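Lurnine Household Manipulation Project
Progress report to the equipment fund, second reporting period
Covers work through July

1. Where the project stands

The planning phase is finished except for the final purchase list, which we expect to send in September. The fund asked us to hold off on ordering any arms or mobile bases until we could show what the tasks need. We have done that. No hardware money has been spent in this period apart from the two workstations approved in the first round.

The short version for readers who only need the decision points: we recommend buying one mobile base with a single arm instead of the two fixed arms in the original application. We ask to move the second arm's budget line to sensors, spare grippers and floor space. The total request does not change.

2. Work done this period

Most of the effort went into simulation. The Plodasach room set was extended with home offices and bedrooms, and the task list was rewritten so that each task names the object, the starting surface and the goal. Older tasks that said things like "tidy the desk" were dropped or split up, as they could not be scored.

We ran 1,343 task attempts in simulation. Of these, 801 were completed under the scoring rules in our first report. The failures have been sorted by cause. The largest group is reach: the arm was mounted in a place from which it could not get to the object at all, or could get there only in a pose that left no room to close the gripper. Grasping failures come second, mostly with thin objects lying flat. Navigation failures are a small group and nearly all come from doorways.

The fixed-arm layouts did worst on desks and tables that stand away from a wall. A base that can drive to the other side of the desk solved many of the same tasks with the same arm model. This is the main reason for the change in our recommendation.

3. Equipment comparison

Three options were looked at.

Option A is the original plan, with two fixed arms on benches. It is the simplest to install and the cheapest to maintain. It would serve the sorting tasks well and the room tasks badly. Both arms would need a fenced area, and the lab at Ilie has room for one such area without moving the storage cage.

Option B is one mobile base with one arm. The purchase price is higher per unit, and the supplier's lead time is 17 weeks. It covers all the room tasks in the plan. It needs a charging point, level flooring and a wider door into the test room.

Option C is to rent a mobile unit for six months and decide later. We asked for a quotation. Over the full project the rental comes out more expensive than buying, and the rental terms do not allow us to change the gripper. We do not recommend it.

Under Option B, the following items would be bought with the money released from the second arm:

Two sets of spare gripper fingers, one narrow set for flat objects
One wrist camera and one fixed overhead camera
Charging dock and cabling
Door widening and floor repair at Ilie
A second emergency stop, wireless
Furniture for the test room

The furniture line is set at 400 dollars. We plan to buy secondhand, and the pieces only need to match the simulated ones in height and depth.

4. Matching the test room to the simulated rooms

The fund asked in its last letter how we will know that results from simulation carry over to real equipment. Our answer is to build one real room as close as we can to one simulated room and run the same tasks in both. The home office was chosen. It is small, it has a desk out in the floor with a chair on the far side, and it has objects of different shapes on the desktop, from an upright figurine to a flat tray.
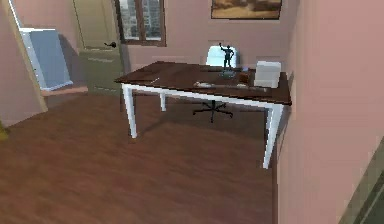
Clearances matter more than finishes for this work. We will not try to match wall color or flooring, but the gap between the desk and the nearest wall has to be correct to within a few centimeters, and the chair has to be a rolling one so that its base takes up the same kind of space on the floor. A base that plans its path around four plain table legs may still get caught on a chair foot, and that needs to show up in our numbers before any longer trials are booked.

The object set will be fixed at the start and stored in a labeled crate. Replacements will be bought at the same time as the originals. In the earlier Mosar trials, several objects were replaced partway through with ones of a slightly different size, and the results from before and after could not be compared. We would like to avoid paying for that lesson twice.

5. Risks

Lead time. If the order is placed in October, delivery falls early in the new year. A later order would push the room trials past the end of the current funding period. We have asked the supplier whether a deposit would hold a place in the build queue and are waiting for a reply.

Building work. The door at Ilie needs the landlord's written consent. The request has been sent. Without it we would assemble the unit inside the test room and keep it there, which would work for the trials but would make servicing slow.

Thin objects. Simulation shows a weak point with anything flat. The narrow fingers should help, but we have no real measurements yet, and they are the first thing we will test after delivery.

6. Requests to the fund

We ask for approval to change from Option A to Option B within the existing total.

We ask for permission to pay a deposit before the full purchase list is signed off, if the supplier agrees to hold a build slot.

We ask that the next report be moved back by one month so that it can include the signed quotation and the landlord's answer.

Itemized costs and the full failure table are in the attached spreadsheet. The tab marked "reach" is the one that bears on the choice of base.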